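Sim notebook, January
Gripper comparison, Kuster against Plumska, on the two-arm model

Picked this up again after the break. The question is still which gripper model we put on the arms for the tabletop set in Brerkolitz. I had both meshes loaded by 9:40 and spent the first hour on contact settings, which I should have written down last time and didn't. Writing them down now.

Settings used today
Physics step 4 ms, solver at 16 iterations. Friction on the finger pads 0.8, same for both grippers. Object friction left at whatever the asset came with. Closing force limit the same on both, set in the shared config and not in the gripper files. If you change it in the gripper file the shared one wins without any warning. Lost twenty minutes to that.

Controller is the Astlow one, joint position mode, no force feedback. I tried the velocity mode first and the wrist jittered near the table with either gripper, so I went back. The jitter is worse with the arm stretched out. It might be the wrist damping. Not chasing it today.

Camera views
Two views going: the head camera and the wrist camera. The head view is still rolled over. The roll value in the camera file is in degrees and the loader wants radians, or the other way around. I have not fixed it. It doesn't affect the arm commands, only what we look at, and the wrist view is the one I used for lining up. Anyone making clips out of the head view should wait until this is sorted out.

Phone test
Wanted something flat and narrow with hard edges, so I used the black phone asset on the wood table. Fingers open, one on each side, come down, close, lift 8 cm, hold, put back. Start poses are scripted with a small random offset in yaw. Same seeds for both grippers. 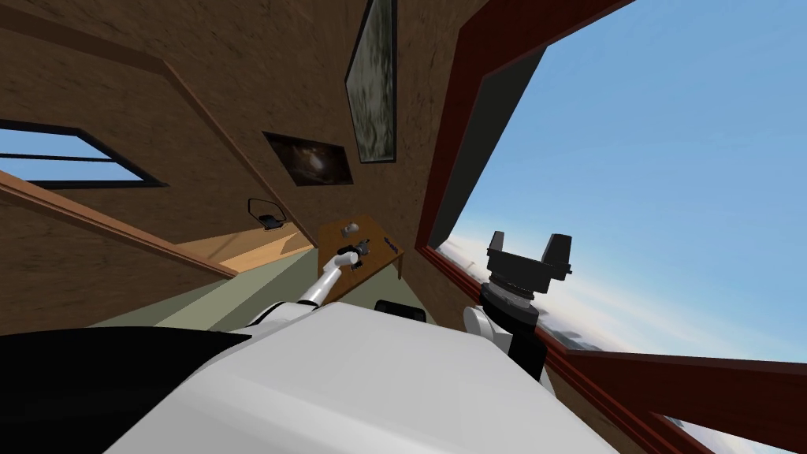
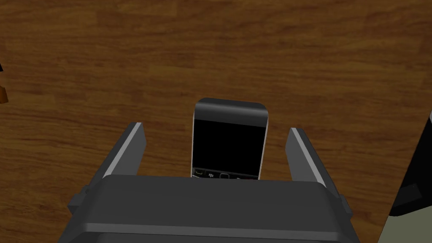
Head view first, with one gripper at the table and the other open by the window, then the view down over the fingers with the phone in the gap.

Results so far
Kuster: closes cleanly when the phone is centered. When it is off to one side, the nearer finger touches first and pushes the phone over until the other one meets it. That is fine on wood. With the yaw offset at the high end the phone turns in the fingers during the lift, and twice it tipped out before the hold.

Plumska: longer reach below the palm, so there is more room before the housing gets near the object. It also flexes at the pads in the model, and I don't trust that yet. The contact points jump from frame to frame and the grip force plot looks like grass. It held the phone more often than the Kuster did at high yaw. I can't say if that is the pad shape or the noisy contacts sticking it in place.

Collision shapes
The Kuster finger mesh came in as a convex hull, and the hull fills in a bit of the inner face. You can see it if you switch on the collision overlay. I swapped it for plain boxes and the tipping got less frequent, but I only ran a few after the swap, so that goes in the log as a note and not a result. The Plumska hull has roughly 3000 triangles in it for no good reason. Needs the same treatment before the two can be compared fairly.

Also, the palm housing hides the near end of the object from the wrist camera. On the phone you lose everything past the row of keys. For lining up by eye it's OK. For the pose estimator I expect trouble with shorter objects, where there may not be enough left showing. Could move the camera mount forward a little, or tilt it. Tilt is easier to try.

Second arm
The right arm was parked and not part of the test. Its parked pose still shows up in the wrist view, down in the lower right. Harmless for the phone test. It will matter for the segmentation masks, so the parked pose should go farther out. I'd like one fixed pose in the config that everybody uses, because at the moment each script has its own.

To do
Replace the Plumska hull with boxes, then rerun both grippers on the same seeds.
Fix the roll on the head camera.
Plot grip force at every physics step. The log currently keeps every fourth one.
Try a 2 ms step on the Plumska and see if the contacts calm down.
Move the right arm's parked pose.
Check the mass on the phone asset. It seems light, it bounced when put back.

Logs are under phone_lift in the Brerkolitz folder, one subfolder per gripper. The runs with the box fingers end in _bx. Stopped at 4:15.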